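**Ticket 1693 - Gift orders arriving with damaged small items**
Opened by: Anum Gilani
Queue: Stallholm packing
Status: waiting for customer

**Problem**
Customer from Brekness ordered a plush toy, a small figure and a fabric pouch in one carton. The figure came with a scratch on one ear and the pouch was pressed flat. This is the second complaint of this type in March, both from the 700 size carton.

**What I checked**
- Carton: no holes, tape closed well on all sides.
- Packing slip: correct, 7 lines, nothing missing.
- Wrap used: the slip says grey sheet only. No bubble wrap was booked for this order.

**Comment, Shagufta Zaidi, 10:40**
I think the grey sheet is fine against dust, but it gives no protection when the items knock together. Please try the figure in bubble wrap first, bubbles to the inside, and the plush on top as a cushion. Also check which roll of tape is used, the Erero one does not hold well on plastic.

**Comment, Anum Gilani, 14:15**
Thank you. I looked at the materials and the goods before packing again.

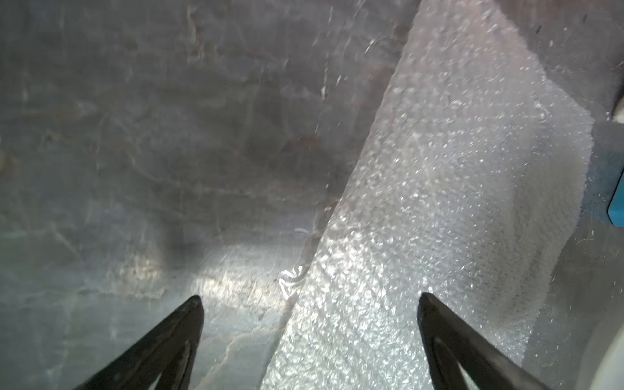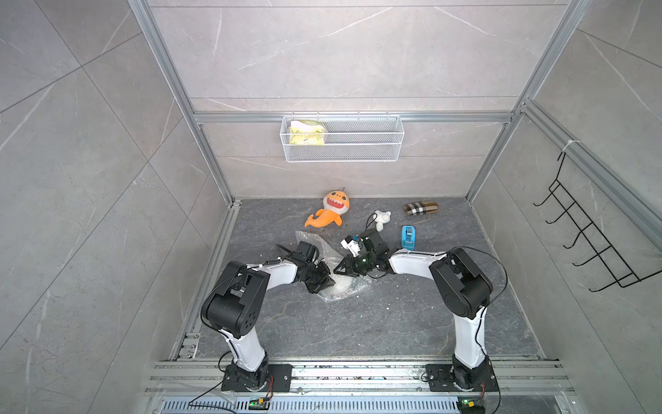

I packed the replacement with one layer of bubble wrap on the figure and two on the pouch. The carton weighs 198 grams more than before, so the shipping price stays in the same step. I shook it for a minute and did not hear anything moving - but this is not a real test, of course.

Sent with Rallis in the afternoon. I asked the customer to write to us when it arrives, and I keep the ticket open until then. Shagufta, can you please change the packing note for this carton size?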